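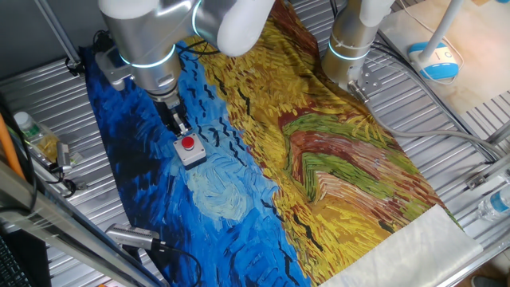 The wheatfield cloth, one corner turned back to the white side.

I have had a printed cloth with a Van Gogh-style painting on it for a while now, and it has taken me until this spring to work out how to look after it. I am writing down what I do, mostly so that I can find it again, and partly because two people asked in the comments under the curtain post.

The print is blue on the left and yellow on the right. The blue half is the sky, very dark in places, with a pale turquoise swirl low down that I took for a cloud when I bought it and now tend to think is a moon. The little black dashes across the sky must be the birds. The rest is the field, with a green and reddish path bending through it. I am calling it the wheatfield cloth because that is what it says on the shelf label in my cupboard. It is in the manner of Van Gogh and I will leave it there, as I have not sat down with a book and compared the two.

I bought it from Favness, the shop that used to be next to the key cutter and now only sells online. They had a bin of printed cloths near the till, all paintings, all folded into squares with a card band round them. You couldn't see what you were getting apart from a thumbnail on the band. Mine came out a good deal brighter than the thumbnail.

The band said it could be used as a throw, a table cover or a wall hanging. I have tried all three.

As a throw it was no good. It slid off the back of the sofa every time someone stood up, and the white side ended up facing the room more often than the painted one. It lasted about a fortnight there.

As a table cover it was better. Our table is plain and a bit scratched, and the cloth covers the worst of it. The trouble is that you then put plates on it and can't see the picture, and a busy pattern like that hides crumbs so well that I would find them days later with my elbow. I still use it for the table when people come for a cold lunch in summer, with the blue end towards the window.

As a wall hanging it has done well, and that is where it lives from October until the clocks change. It goes on the long wall in the hall, which is the coldest wall in the house and has nothing else to recommend it.

Hanging it took three goes. The first time I used drawing pins, which left small holes along the top and let the middle sag. The second time I used clips on a wire, and the top edge went into scallops like a shower curtain. What I have now is a thin batten at the top with the cloth folded over it and tacked by hand with big loose stitches, and another batten at the bottom for weight. The stitches come out in a few minutes when I want to wash it. I use plain white thread, as it sits on the back.

Washing. The band said 30 degrees and I have kept to that. I wash it by itself, inside out if a flat cloth can be said to have an inside, by which I mean folded in half with the white showing. I use a liquid called Ziltari that I get in the refill shop. It is sold for dark clothes, and the navy part of the sky was what I was worried about. The first wash turned the water faintly blue. After that I noticed nothing. The yellows have not moved at all as far as I can tell.

I don't put it through a fast spin. I did once, at 1400 or whatever our machine goes up to, and it came out with hard creases in a sort of star shape that took most of an evening to get out. Now I use 400, which is the lowest our machine will do, and hang it over the bath for an hour before it goes on the line. It drips a fair bit.

On the line it goes over by a third, white side out, away from the full sun. I peg it through the hem only. A peg in the middle of the sky leaves a dent which you will then look at all winter.

Ironing is the part I got wrong for longest. I was ironing the painted side, because that is the side I wanted flat, and it was picking up a slight shine in the darkest blues. You iron it from the back. Lay it face down on something flat and big, with an old sheet under it, and keep the iron on the middle setting. An ironing board is too narrow for a cloth this size – you iron one strip and crease the last one as you move it along. I use the table.

Then turn it over and look at it the right way up before you put anything away. I do this every time now. Spread the whole thing out, smooth it from the middle towards the edges with the flat of your hand, and check the corners. One corner always wants to fold over on itself and show its white side. If you leave it like that under the weight of everything else in the cupboard it will have a line across it by autumn, and the line is harder to get out than any washing crease.

For folding, I stopped doing halves and halves again. It puts a cross right through the middle of the picture. I fold it in thirds lengthways, painted side in, and then roll it round a cardboard tube. The tube came from a length of Peixoto lining paper and is a little too short, so the ends of the roll flop. I have tied them with tape. Not ribbon, which I tried and which slipped.

The roll stands in the corner of the airing cupboard behind the towels. Before I had the tube it was on the shelf with the tablecloths, and I went through a whole winter thinking I had given it to the charity shop.

A few odds and ends that don't fit anywhere else.

The hem on one short side started to come away last year. I went over it with the machine in a mustard thread, which I thought would vanish into the field. It shows on the back, of course, but the back faces the wall.

I wiped a tea spot off the yellow part with a damp cloth straight away and it went. A candle wax spot on the blue did not go until I had ironed it through brown paper twice, and I can still find the place if I look for it.

Someone asked whether I would line it. I thought about it, and priced some Tellatent blackout fabric from the market, but it would make it too heavy for the batten and I would have to take it off for every wash. The hall is dim anyway.

It needs to come down again next week, as the clocks have gone. I am going to try leaving the bottom batten in this time and rolling it round that instead of the tube. If it works I will add a line at the end of this post.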